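Can my council stop me putting a heat pump on the side wall?

Posted by Marina Gkikas in Local Government and Law

I live in Jurnton, in a mid-terrace with a side passage, and I want to swap my gas boiler for a heat pump. The installer is happy and so is the bank. The parish newsletter, however, says the district council passed a bylaw in April banning "external heating plant" on any wall facing a public footpath, and my side passage is a public footpath, in the sense that people use it to take their dogs to the recreation ground and stop halfway.

My neighbour says the bylaw is worthless because national rules already allow heat pumps. My other neighbour says he'll report me the minute the van arrives. Who is right, and does it matter if I get the thing fitted before the bylaw comes in? I've tried ringing the council and reached number 11 in the queue, twice.

Eirini Balaskas replied:

Your first neighbour is on the better side of this, though I wouldn't let him draft anything.

A council can only make bylaws where an Act gives it the power to, and most bylaws have to be confirmed by a minister before they bite. So first find out whether what your council "passed" is a bylaw at all. Newsletters use the word for anything with a motion number on it. I sat through two years of meetings in our own district and in that time we "banned" leaf blowers, a travelling circus and a particular shade of render. All three were resolutions, meaning the council had expressed a feeling. The circus came anyway and was quite good.

Heat pumps on houses usually come under permitted development, so you don't need to apply for planning permission if you stay within the conditions on size, noise and position. The conditions are different in England, Wales and Scotland, and they get amended, so read the current version and ignore whatever someone printed out for you. The council can't scrap national permitted development rights with a bylaw. What it can do is make an Article 4 direction (that's the English name), which takes those rights away in a set area. You'd then have to apply for permission in the ordinary way, and they might well give it.

What I would do, in this order:

Email the clerk or the monitoring officer, don't ring. Ask for the full text of the measure, the power it was made under, and whether it has been confirmed and when it takes effect.

Ask planning whether your address is in a conservation area or under an Article 4 direction.

If it all comes back clear, apply for a lawful development certificate. It costs money and you don't strictly need one, but it's a lovely thing to hand to the second neighbour.

On getting it in early, work that was lawful when it was finished generally stays lawful. Don't rely on having a deposit paid and a bracket on the wall.

Boyang Kang replied:

Just do it. They never check. We've had a hot tub since before the last council and not a peep.

Eirini Balaskas replied:

A hot tub is not fixed to a wall over a footpath, Boyang. I'm pleased for you, though.

Flurina Bachmann replied:

Agree with nearly all of Eirini's post, and would add one thing - check who owns the passage. Planning rules say whether you may build something. They don't let you hang it over land belonging to someone else, and if it's a recorded right of way the highway authority will have views about anything that sticks out into it. That may well be the real worry behind the newsletter piece, written up by somebody in a hurry.

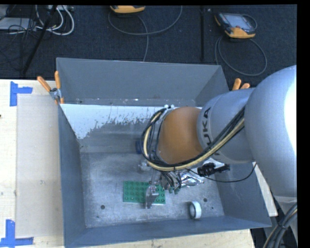 Also look at the minutes and not the newsletter. Ours run to 162 pages for the year and the search box doesn't work, but the appendices are where the wording lives. When our lot brought in their famous "ban" on solar panels it was on page 229 of a planning pack, and it said they would "welcome early discussion" with anyone fitting them on a listed building. That was the ban. There had been a petition by then.

If the clerk doesn't answer, put the same three things in as a freedom of information request. They have 20 working days, and in my experience they use them.

Marina Gkikas replied:

Thank you both (and Boyang). The clerk has written back. It is a "draft position" and is going to another meeting. The passage turns out to be half mine, the wrong half.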